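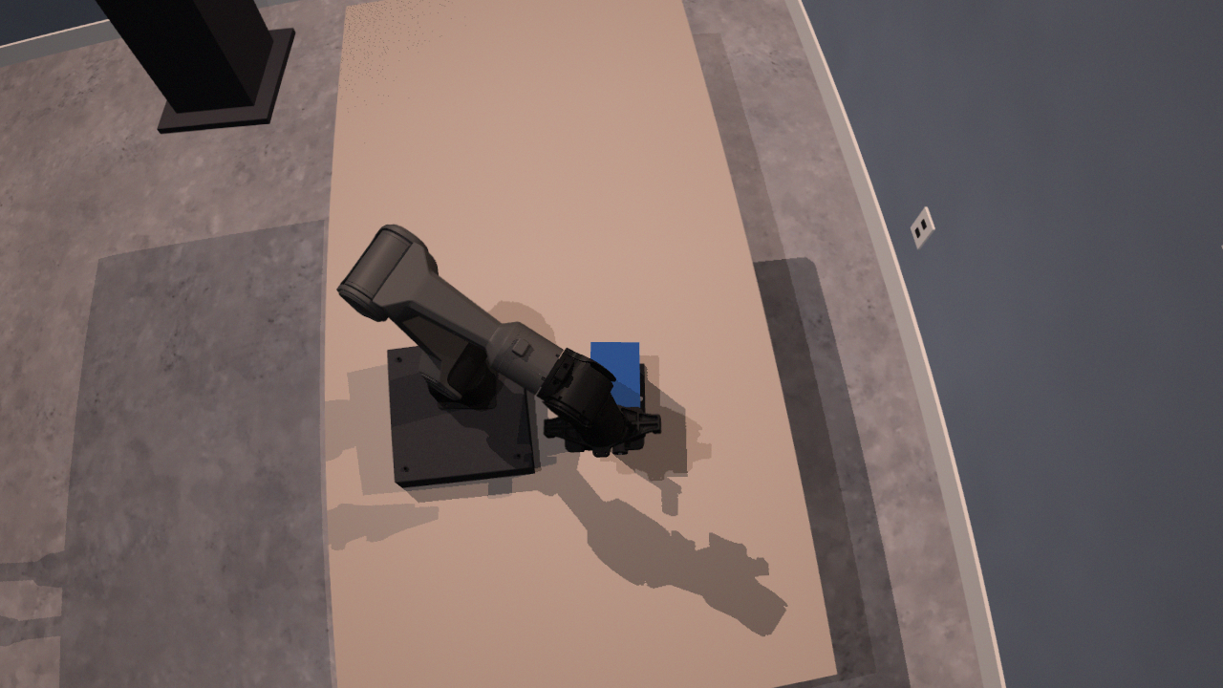 Slide 2. Where the planner stops and servoing starts

Speaker: Hicham Salem. Backup for questions: Arne Kohlhase.

Overhead render from the Pridus simulator, gripper lowered beside the blue block. Give the room a moment to find the gripper. Point out the arm shadow on the tabletop, long and brownish-gray. Our first segmentation model labeled regions like it as arm.

Planner output is a joint path, checked against the table and the mounting plate. Replan budget is 30 ms. Handoff to the visual servo loop happens 8 cm from the target pose. Servo gains are on the backup slide, don't read them out.

Slide 3. Wrist view

Circular image, black outside the boundary. Mask the corners before feature extraction. Undistort keypoints only; full-image remap cost too much in Nikulen.

Fingers are always in view, so they get a fixed mask too. The block shows in the gap between them, and that gap is all the servo loop has late in the approach.

Test set: 1253 approaches, 199 with the shadow labels corrected by Hatem Hamdy. Mention the November rerun if asked. 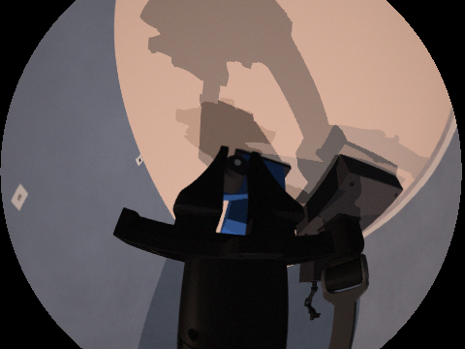

Fig. 2. Simulated wrist camera, blue object behind the fingers.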